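Pesquisar no site Procurar Ok

17/11/2023
Por: Redação Simine

Lista de verificação -- enlatados e prateleiras baixas, sala Pedadholm

Segunda passagem do ano; a primeira foi em abril. Uso a ficha da Marciniak porque é a que temos, embora metade dos itens pareça escrita para um armazém e a outra metade para uma despensa de casa.

1. Tampo limpo e sem resíduos. CONFORME, com reserva. Há riscos leves e pontinhos claros na superfície verde. A ficha só pergunta se está limpo, não pergunta se está gasto.

2. Latas com rótulo legível. CONFORME nas que têm o rótulo virado para fora. Milho e peras, sem dúvida nenhuma. Nas outras é preciso girar a lata, e duvido que alguém o faça com pressa.

3. Latas afastadas da borda. VERIFICAR DE NOVO. A ficha pede "distância segura" e não diz qual. Marquei a lápis.

4. Prateleira estável, pés apoiados. CONFORME à vista. A etiqueta da Jara fala em 200 kg de carga. Gostaria de saber quem pôs 200 kg em cima de uma coisa com pernas tão finas.

5. Recipientes encostados uns nos outros. NÃO CONFORME, se levarmos a ficha à letra. O copo preto toca na lata de peras. Risco real: quase nenhum.

6. Plantas longe dos alimentos. NÃO CONFORME. A objeção de sempre é que as latas estão fechadas. Pois estão, mas a terra e a água da rega vão parar aos rótulos, e sem rótulo o item 2 deixa de valer.
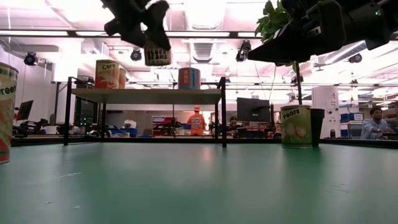 Marciniak respondeu que o item 6 só se aplica a alimentos abertos e que ninguém devia reprovar uma sala por causa de folhas. Acrescentou que a distância do item 3 ficou por definir de propósito, "para dar margem a quem inspeciona".

Margem é o que não falta. Mantenho o 6 como não conforme até ver isso escrito na própria ficha. Quanto ao 3, proponho que se escreva um número, qualquer um -- discutimos depois se é bom.

7. Validade das latas. NÃO VERIFICADO. A ficha dá 2 minutos para este item. Não chega para pegar em cada lata, procurar a data e voltar a pousá-la no lugar.

8. Cestos pequenos sem farpas nem pontas soltas. NÃO VERIFICADO. Passar a mão por dentro e por fora, não basta olhar.

Pendências: repetir 3, 7 e 8 dentro de 7 dias. Afastar o copo da lata de peras. Decidir onde fica a planta. O pedido de uma prateleira nova, orçada em 4000, não me parece justificado por nada do que está acima; umas borrachas nos pés custam menos e talvez resolvam o mesmo.

Resultado provisório: aprovada com reservas.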